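Fendik starts second round of floor-level recordings

Posted 11 October 2020

Ulcombe: The Fendik group has begun its second round of recordings for Pamdale, the learning system it wants to have picking up after people in ordinary rooms. This time it's all down low. Carpet, shelf edges, the space under things. The first round in May was done at table height and the arm got pretty good at tables. Put it near a floor and it stopped dead or went for the wrong spot.

"We had given it tables, so it knew tables," said Wojciech Czarnecka, who is running the recordings. "You ask it to go under a shelf and it has no idea. Why would it. Nobody showed it."

So now somebody is showing it. A person steers the arm through a job by hand, the wrist camera and the joint positions get saved together, and the whole thing goes in the pile as one example. Then again, from a slightly different start. Then again. The plan is 30 good ones for each job before anyone changes the setup. Spoiled ones are kept too, in their own folder, though whether they'll be used in training hasn't been decided.

Slow work. A run where the driver pauses too long to think gets marked down, as the system tends to learn the pause along with everything else. Czarnecka says that was the big lesson from May, when half the examples had a little wait in the middle and the arm picked up the habit.

The wrist view gets checked before each batch. Both screws on the gripper should show, one either side, with carpet behind. If the view has shifted since the last batch the camera gets reset and the first run is thrown out.
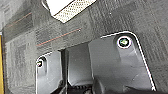

Shelf work next

Approaches to a shelf over carpet are the harder part of the round. The gripper has to come at the ledge from low down without catching it, and from the wrist there isn't a lot to go on: dark shelf, dark floor, not much between them. Benedikt Ruchti, who does most of the driving, said he crashed the arm 4 times on his first try at a low approach and now mostly doesn't.

"You learn to go by the edge," Ruchti said. "Find the edge, stay under it, then come up. I can do it with my eyes on the screen only. Looking at the arm makes me worse, which is strange but ok."

That last bit matters more then it sounds. Drivers this round are asked to work from the camera picture alone, so the examples only hold moves that the system could have worked out from what it sees. In May people peeked. 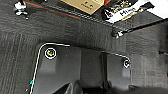

Packages on a shelf are a mixed bag for the software. Bold print is easy to hold on to, a plain face under strong light much less so, and a bright spot can pull the whole exposure down and leave the gripper as a black shape with a white rim. Czarnecka wants plenty of that in the set. Cleaning up the lighting would make nicer recordings and a worse system, in his view, and homes are not lit by lab people anyway.

Two drivers are trained so far, with more wanted. Sessions are kept short. After 7 runs in a row the driver has to stop and swap, a rule Ruchti asked for himself after going back over his own late runs and finding them sloppy.

Wasilewska, the partner on the software side, takes the recordings as they come in and will train a first version once the shelf jobs are done. No date for that. The old table examples stay in the mix, to keep the arm from forgetting what it allready knows.

Testing will be on a shelf the system hasn't seen, in a different room. Fendik says it will publish the failure count along with the rest of the results. The table version will be run on the same shelf for comparison, and Ruchti will do a set by hand.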